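Kestetti Home Forum > Kitchen > Sinks, Racks and Counter Stuff

Print this thread | E-mail this thread

Cup rack vs. just a towel, for hammered glasses

sinkside_29
Ok quick one before work. Bought a set of six hammered glasses in September, the clear ripply kind. Love them. Hate drying them. They spot like crazy and the bumps hold water, so a towel only gets the high parts. Been setting them upside down on a dish towel and the rims fog up and smell kinda musty by night.

Looking at one of those wire cup racks with the prongs and a tray under. Trendanex has one, Sala has one that looks the same but in black. Anybody have one? Do the glasses stay on? Counter is small, maybe two feet of free space next to the sink.

mugwort
Have the Trendanex, going on 7 months. Glasses stay on fine. Prongs go up inside the glass, the glass leans, water runs down the wall and into the tray. Mine are straight sided though. If yours taper a lot toward the bottom they sit kinda crooked. Still dry.

EMPTY THE TRAY. I skipped a week once. Never again.

pdx_plates
Unpopular opinion, skip the rack. One more thing on the counter. Flour sack towel, wipe while theyre still warm from the rinse water, into the cabinet, done. Six glasses takes me two minutes. My mom did it this way for 29 years and never owned a rack of any kind.

mugwort
Sure if you like standing there wiping. Some of us have kids

pdx_plates
I have three kids lol. They wipe.

sinkside_29
Tried flour sack. Works ok on the outside, but my hand doesnt fit in far enough to get the bottom on the inside. That's where the spots are worst. Tapped it with a wooden spoon wrapped in the towel like an animal.

toltatside_tom
Hard water? We're out in Toltatside and the water here is basicly liquid rock. Whatever you dry on, you'll get spots. Splash of white vinegar in the last rinse. Cheap, and I go through a jug every couple months. Rack or towel doesnt matter half as much as the water.

greenlid
^ agree on vinegar. Disagree that the rack doesnt matter. Air has to get in. Rim flat on a towel = closed jar. Rim up in the air on a hook = dries. Had the fog thing too and it quit when I stopped parking them rim down.

One gripe on the wire ones: gold finish. Had a gold soap caddy (other brand) and it went brown at the welds in no time. Get stainless or the black.

mugwort
Mine is black so can't say on the gold

pdx_plates
If you MUST have a rack, fold a towel and lay it next to the thing for the overflow. You will have overflow. Then ask yourself why you own the rack.

greenlid
Who has overflow from six glasses

pdx_plates
Someone who cooks

sinkside_29
Ha ok. Measured last night, I've got the space if I move the soap. Leaning gold bc the cabinet pulls are gold, I know I know, greenlid. Will report back if it turns brown.

One more q. Does the order matter, like do you fill from the back?

mugwort
I fill the far side first so I'm not reaching over wet glass. Chipped one reaching. Also don't let them touch each other, the hammered ones catch on the bumps and clink something awful.

toltatside_tom
Two hands. Mine are heavy bottomed and slick with soap, and one went straight into the sink and took a plate with it.

greenlid
Two hands for a water glass, come on Tom

toltatside_tom
Ask the plate.

rackandruin
Jumping in bc I have pretty much this setup, gold wire rack, navy tray, hammered glasses, white counter. Had it since last summer. Finish is fine so far, I dry the wire off when I think of it, so not often.

Stuff I'd tell you:
- Shake the glass over the sink first. Cuts the tray water way down.
- Lift the wire part off and wash the tray underneath. Gunk hides down by the wire.
- Don't lay glasses down loose on the counter while you load, they roll. I do it anyway. Everybody does it anyway.
- Rack goes where there's some moving air. I keep it on the counter by the sink, works good.

Pics, two glasses hung in the first one, rack still bare in the second:
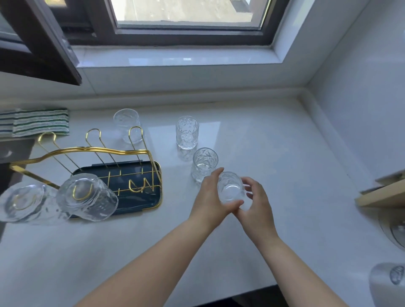
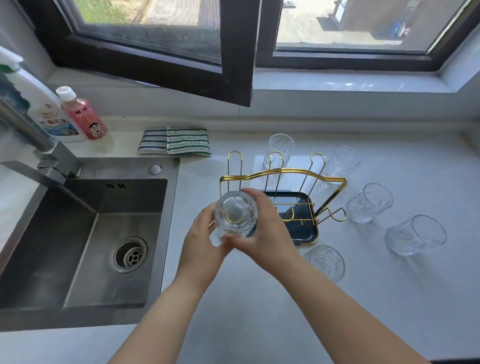
Reader comments (5)

bertha_b
The towel people and the rack people are both right, depends how many glasses you go thru. Two of us here, towel. When the grandkids come, rack plus towel plus the oven door handle.

nosuds
Nice color on that tray. Navy hides the water marks I bet? Mine's white and shows every drop.

rackandruin
@nosuds kind of, shows the white crusty stuff instead. Vinegar like Tom said. Soak, rinse, fine.

pdx_plates
Pretty glasses, I'll give you that. Still two minutes with a towel.

sinkside_29
Ordered the gold one. Moved the soap. Will post when it gets here, and greenlid you can say told you so in the spring. Also if anyone knows a sponge holder that isn't a suction cup pls start a thread, mine fell in the sink again this morning.

Print this thread | E-mail this thread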